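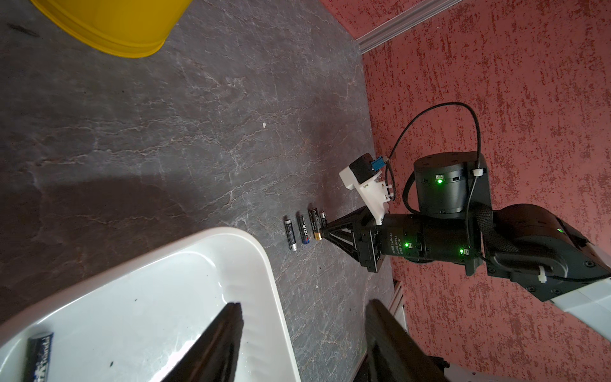 Grerkance has a new town clerk, by three votes

December 17, 2024 | 5 min read

GRERKANCE – Six weeks after the election, the town of Grerkance has settled the question of who will be in charge of its elections. Oliwia Sadowski won the race for town clerk by three votes out of 3,517, according to the recount certified Monday night at Ziółkowski Hall. She takes office in January, and her first big job will be to run the March special election on the sewer bond.

The outgoing clerk, who had held the post so long that most residents believed it was an appointed one, didn't run again. That left two people on the ballot and a campaign that was, until the evening of the vote, one of the quietest in the county. There was a single debate. It was held on the same night as the high school's homecoming game, and the moderator let both candidates go early so they could catch the second half.

The issue that divided them, to the extent that anything did, was paper. Sadowski wanted the clerk's office to mail out the annual notice of public meetings, as it did for decades until the town moved it to the website. Her opponent wanted to leave it on the website. Both agreed that the website was hard to use.

On election night Sadowski was behind by a single vote, and she went home to bed. The absentee ballots put her ahead the next morning. Her opponent asked for a recount, which state law would have required anyway at that margin, and the county sent two people with a folding table and a scale for weighing unopened bundles of forms. The scale was never used. It spent the recount on the windowsill.

All six precincts were counted again by hand. Five of them came out exactly as they had on election night, to the visible disappointment of the dozen or so people who had come to watch. The sixth, which votes at the firehouse on Grendier Road, produced what the county's report calls "a small number of marks requiring interpretation."

One voter had filled in neither oval but had written "her" next to Sadowski's name. This was allowed. Another had filled in both ovals, crossed one out, crossed out the other, and then drawn an arrow to the first. That one took most of an afternoon. A third had written in the name of the outgoing clerk, with "please" after it. The ballot was set aside as a vote for someone who was not a registered write-in candidate, although several people in the room said they understood the feeling.

The tabulating machines, which are leased from a company called Clulix, had read nearly all of this correctly the first time. The county's report gives them one sentence. A resident who spoke at Monday's meeting gave them a good deal more, arguing that a machine able to read a crossed-out oval ought to be able to read the sewer bond too and tell everyone what was in it.

Sadowski's opponent conceded from the floor right after the certification. He congratulated her, asked if the parking spot that goes with the job was the one by the dumpster, and was told that it was. He seemed to take some comfort in this. He also said he would not go to court, having looked up what it costs to go to court.

What Grerkance is left with is a set of people who are now certain that their own vote was one of the three. That is a lot more than three people. The man who runs the register at the hardware store says he nearly didn't go, on account of rain, and went only when it let up. A retired couple on Grendier Road voted for opposite candidates, as they have in every election since they were married, and have worked out that they could both have stayed home with no effect at all. They were asked if they plan to in March. They do not. Each suspects the other would sneak out.

Turnout was good by local standards, which is to say that it was a presidential year and people were there anyway. The clerk's race was on the back of the ballot, below the judges. A fair number of voters never turned the sheet over. The total of 3,517 counts only the ballots with a valid vote for clerk, and the county does not plan to publish a list of those who skipped it, despite a request from the floor to do exactly that. The person who made the request later admitted to having skipped the judges.

The sewer bond is a harder sell. There is nobody's name on it, it runs to two full pages, and the last special election held in March drew so few voters that the poll workers at the firehouse finished a jigsaw puzzle of the Grand Canyon before lunch. Supporters of the bond are hoping the recount has left people with a higher opinion of their own importance. Opponents are hoping the same thing, and both sides have already asked the print shop about postcards with the number three on them. The print shop says it will do either order, and that whoever pays first gets the blue.

Sadowski spoke for a little under a minute on Monday. She thanked her opponent, the county and the people who had voted for her, and then, after a pause, the people who hadn't. She said that she had knocked on a great many doors over the summer and that most of the conversations had been about a stop sign, over which the clerk has no authority. She has passed the stop sign along to the highway department. The highway department says it has had a file on the stop sign for some time.

As for the notice of public meetings, it will go out by mail again starting this winter, provided the town board finds the money for stamps. The board takes that up at its next session. The date of the session is posted on the website, under "Documents," then "Other," then last year.

Recent items
- Sewer bond: what the two pages say
- Town board puts off vote on leaf pickup until after the leaves
- Stop sign hearing moved to larger room, then back
- Letters: The case for turning the ballot over
- Ziółkowski Hall gets its heat back

Contact the newsroom | © 2024 The Grerkance Notice. All rights reserved. | Back to top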